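Nollimano运河遗产走廊二期启动 老磨坊码头明年4月开放

新闻稿 请于收到后即可发布
2019年11月12日,星期二

Prumley运河遗产信托今天宣布,Nollimano旧运河二期修复工程正式开工。工期紧,经费刚到位,先把主要情况通报如下。

Nollimano支线早年运石灰、运煤,后来也运粮。铁路通了以后货就少了,船闸先停,码头跟着荒。河道淤了几十年,两岸长满柳树和芦苇,不少本地人都不知道家门口还有一段运河。一期做的是清淤和纤道,去年收尾。二期轮到建筑。

这次的重点:Sultana磨坊,码头仓库,还有两者之间那段窄轨。磨坊以一条旧驳船的船名命名,船早没了,名字留了下来。主体砖墙还算结实,屋面问题大,雨水从北侧进来,二层地板要拆了重铺。仓库情况好一些,门窗按老照片重做。

资料方面,信托整理出124件与支线有关的文件,账册、租约、过闸登记、几张手绘平面图。纸张受潮,有的粘在一起,正在分批揭开扫描。租约里提到一条马拉轨道,从采石场一直通到码头,过去地图上只标了半截。另外半截走哪儿,一直有争论。现在看,应该是贴着教堂后墙绕过去的,今年夏天在墙根下挖到石枕,位置对得上。

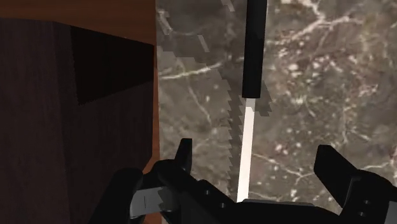
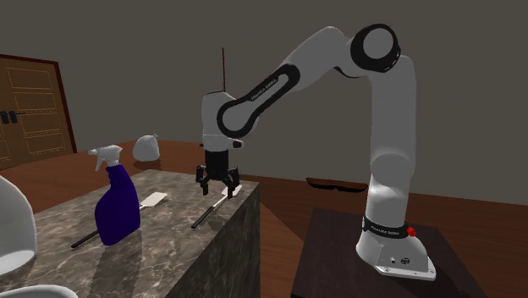

计算机渲染画面

石枕每块上有2个孔,用来固定铁轨座。这种做法在本地区并不多见。目前原地保留,上面铺砂覆盖,等步道做好以后再开一小段给公众看。请不要自行挖掘,也不要把石头搬回家,今年己经有人问过能不能拿去做花坛了。不能。

施工安排。11月下旬搭脚手架,先修屋面,赶在霜冻前封顶。冬天做室内。春天铺轨道沿线的步道,材料用碎石,轮椅可以走。磨坊一侧的纤道施工期间封闭,行人从Allside桥绕行,桥两头有指示牌。遛狗的居民请栓好狗绳,工地有车进出。

水上部分暂时不动。船闸修不修,什么时候修,要看水位勘测的结果,信托目前没有时间表。有媒体报道说明年夏天通航,不准确,请以本稿为准。

开放计划:码头和仓库一层明年4月对外开放,免费。磨坊稍晚。仓库里设小型陈列,讲这条支线上的货、船和人家,旧账册会展出原件,定期翻页。开放初期每次限50人入内,周末可能要排队,不设预约。停车位很少,建议坐公交到Allside桥站,下车沿河往东走。

征集照片和实物。凡是跟运河、磨坊、马拉轨道有关的都欢迎,老照片、船牌、工资袋、过闸票都行。原件扫描后当场归还。特别想找仓库东侧旧吊机的照片,到现在一张也没找到。家里老人在码头干过活、愿意讲讲的,信托可以上门录音,时间好商量。

学校参观另行通知。

媒体采访、现场拍摄请提前两个工作日联系信托办公室,进工地须戴安全帽,办公室可借。高清图片可来函索取。

关于Prumley运河遗产信托
本信托为地方性非营利机构,负责Nollimano支线沿岸历史建筑的调查、修缮和开放,并保管相关档案。档案室平日接受查阅,请事先来信说明所查内容。

(完)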